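Robot club, month two

So I finally joined the robot club at Preltside. I'd been putting it off since the fall because I figured everyone there would be building humanoids from scratch while I was still looking up which end of a screwdriver is which. Then in January my work schedule changed, I ran out of excuses, and I went.

Reader, I love it.

Our semester project is called Kettunen (I missed the meeting where they picked names, so don't ask me where it came from). The goal is pretty simple to say out loud: teach a gripper to do small household jobs, mostly stuff on and near a sink, by having people do those jobs with a hand-held gripper first. Wipe this, pick up that, put the card in the holder. You do it again and again and again, and the recordings go to the training people, who sit at the other end of the room and sigh at their laptops.

My team is on thin objects, the ones everybody else avoided. Paper, cards, the flat little lids from yogurt cups. We have to turn in 528 good demos by the end of the term, and a good demo means no drops, no bent corners and no hand sneaking in to help. I am guilty of the hand thing. It's a reflex! You see a card start to tip and your other hand is just there.

My first evening I did 80 tries and 20 of them counted. I went home with a sore thumb and dreamed about index cards. The second time went a lot better, mostly thanks to someone telling me to slow down and stop squeezing like I was trying to get the last of the toothpaste out. 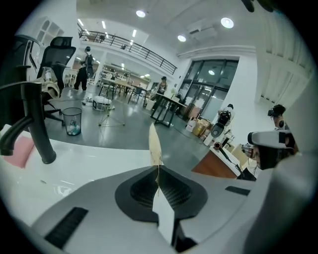

The gripper at the sink table, with the paper card standing up through the middle of the jaw pad.

The pads are a whole saga. We started with smooth ones and the cards kept sliding, so we switched to a ribbed rubber kind and I immediately got attached to them. They grab paper so much better. The catch is that they also leave faint lines on the softer cards if you press too hard, so now there's a big argument in the group chat over whether a lined card counts as damaged. I say no. I have a personal interest in the answer, obviously.

The other thing I've learned is how much the height of your wrist matters. Too low and you bump the table, too high and you come in at a weird angle and the card folds. I put a bit of masking tape on my sleeve to remind me where "too low" is, which looks ridiculous and works great.

In the spring we get to take Kettunen to the Stitemitz meet, where each team gets up to 4 runs at a mystery sink. That's all the rules sheet says. Mystery sink! I keep picturing a tiny one, like on an airplane. The Vamalik team did well there last year and they've already been posting videos, very smooth, kind of annoying.

Next up for me is yogurt lids. I've been eating a lot of yogurt to get ready, mostly peach, and the drying rack at home is covered in lids. If anyone has tips for picking up foil without crumpling it, please leave a comment, I will try anything.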